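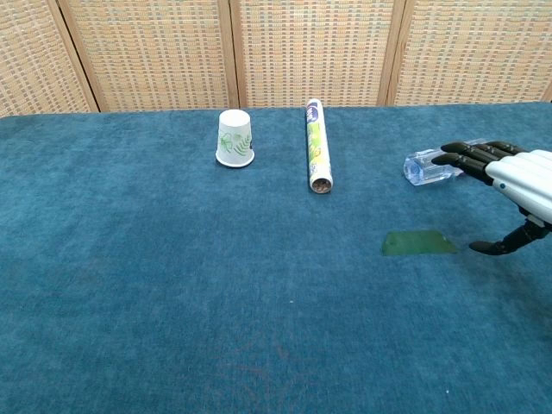
Week 8 notes: grasp planning, part 2 (perception to pregrasp)

Read before lab. Slides are on the Evdale page, ask I-hsuan Yu if your login still fails.

Recap from last time. Pipeline = segment, fit shape, propose grasps, filter, plan arm, close. We did segment and fit. Today proposals and filtering.

Clear plastic. Depth on a transparent bottle is bad: holes in the cloud, or points that belong to the table behind it. Don't fit a cylinder to raw depth and hope. Use the color mask, take the table plane, fit a cylinder resting on that plane with radius from the mask width. Good enough for a bottle lying on its side. Upright bottle needs a different prior, see Bakker's handout.

Paper cup upside down: cone section, narrow end up. Fit is easy, force is the problem. Cap the finger torque or you crush it. Set max_effort in the grasp config, NOT in the driver.

Open tube lying lengthwise to the camera: you mostly get the near end. Length is a guess. Keep the guess short and let the planner re-look from a second pose.

Proposals. Sample 41 wrist poses along the cylinder axis, fingers over the top, thumb opposing from the near side. Thumb goes low, so check thumb tip against the table plane first, cheapest test and it kills the most candidates. Then palm vs. neighbors. Then IK. Order matters, IK is slow.

Pregrasp: back off along the approach vector, fingers half curled. Do not pregrasp with a flat hand, the finger tips sweep thru the object on closing.

Score = antipodal term + distance to centroid + clearence. Weights are in the Ikgate repo under configs. Roscoe Lyons changed the clearance weight in February, pull again if yours is older.

Common bugs
- hand frame vs. wrist frame, off by one fixed transform, looks like bad calibration
- plane normal pointing down
- collision mesh for thumb left out of the URDF (check!!)
- stale cloud, stamp older than the arm pose

For lab: run the filter on the 25 saved scenes, report how many candidates survive each stage. Groups of 3. Plots optional. Aled Morgan takes late work until 5 pm, after that talk to me.

Next: closing, contact detection, when to give up

E. Voyle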